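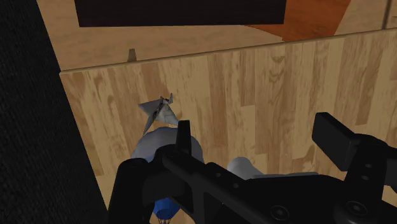

What is soda ash on cold process soap? Soda ash is the dusty white film that forms when raw lye in the top of the batter meets the air before it has had time to turn into soap.

Hello all,

I've put that at the top as it's the one we get most from new members, and it leads nicely into the message below, which I've been meaning to answer since breakfast!

> I made my second ever batch in July, a plain olive and coconut loaf
> in the Trimorano mould, and the top has gone chalky all over. It
> looked lovely when I put it to bed. Can I still use it? And is it
> something to do with my water? We're on the Prustness supply and
> the kettle is always furred up.
> I used 249 g of water for 1,000 g of oils, if that helps.

First of all, yes, of course you can use it, once it's had its cure. A bit of ash is only a matter of looks and it goes with the first couple of washes. I've got a lavender batch on the shelf that looks as if it's been rolled in flour and I'm very fond of it.

I don't think your tap is to blame for the white top, though I'd still switch to distilled for your lye (hard water does other annoying things, and the Draden bottles are cheap enough). Your water amount looks fairly sensible for that much oil too, so I'd leave it alone for now and look at how thick the batter was when you poured. Olive oil is slow to come to trace and it's so tempting to pour early – I still do it when I want my tea. Give it a bit longer with the stick blender next time, then cover the top straight away with cling film or a sheet of baking paper. My old Hägglund mould came with a lid and those loaves hardly ever ash, but a cardboard box and a couple of towels will do much the same job.

For the loaf you've already got, try steaming it. Wait until it's good and firm, hold a clothes steamer a little way off and go over the top slowly, then leave it alone to dry. Don't poke it! I did and had fingerprints in all 5 bars. If you haven't got a steamer, just plane the top off with a cheese slicer and keep the shavings for confetti soap. I had 125 g of them off one loaf once and they looked gorgeous in a plain white batch.

Has anyone here had any luck with spraying alcohol on the top after pouring? I've tried it on and off for years and I still can't tell if it helps or if I just like squirting things.

Happy soaping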